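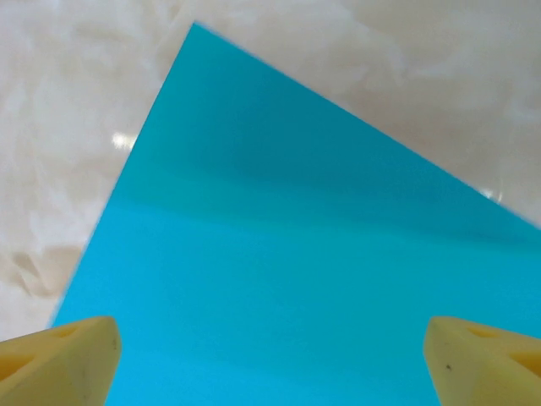 Evening, almost 12 when I write this. Today was again the day of the blue sheet. I wanted to compare the soft yellow fingers on Clorero with the notes I made in January for the hard ones, and I chose flat thin things on the marble top, as this is where the hard ones always gave me trouble.

I must say first that I was slow. I spent the whole morning on the Vatix controller, which refused to save the closing force. I set 400, it went back to 352. I set 400 again, same result. Finally I read the old notes from Oltcombe and found that the limit is stored in a second file. I changed it there and made myself a tea.

The approach angle is what I worry about the most. If the fingers come from straight above, the tip slides over the edge of the sheet. If they come too flat, the body of the finger wants to touch the table before the pad does. I tried many angles between and wrote all of them in the table, also the bad ones. I have a feeling that the pockets in the pad help, but a feeling is not a measurement, so I didn't write it down there.
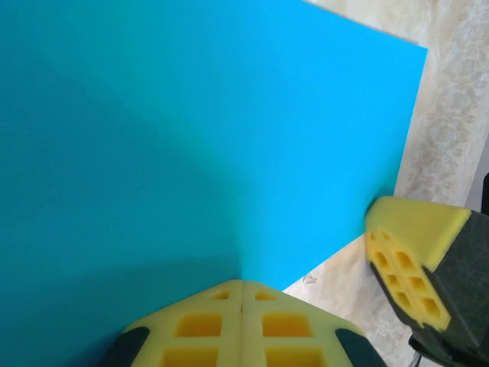
Two fingers at the edge of the blue sheet, seen from the wrist camera.

For the camera I kept the same exposure during all the runs. The marble shines a lot and I was afraid that Mạch, my small edge detection program, would take the reflections for an edge. It did this in roughly one run of five. I think a smaller threshold is not the answer, maybe I should compare two views and keep only the line which is in both.

After lunch I went on to holding with two grippers, one from each side.

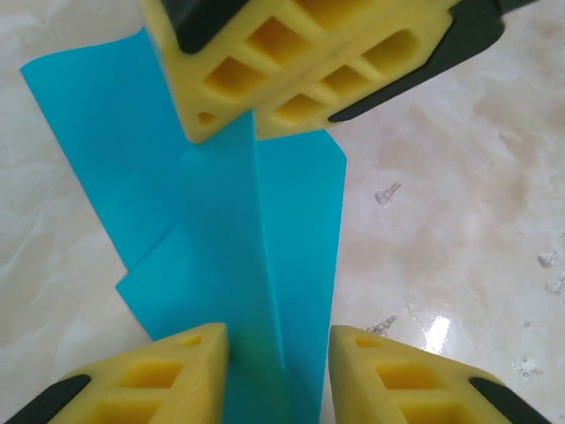 The difficulty with two is the timing. One hand must already hold when the other one begins to close, and my script only waits a fixed time and hopes. Tomorrow I want to read the motor current and wait for that. The log file has 2304 lines now and I have read maybe the half.

I also have to order new pads and write to the supplier about the softer material. My back hurts from the low stool. Going to bed.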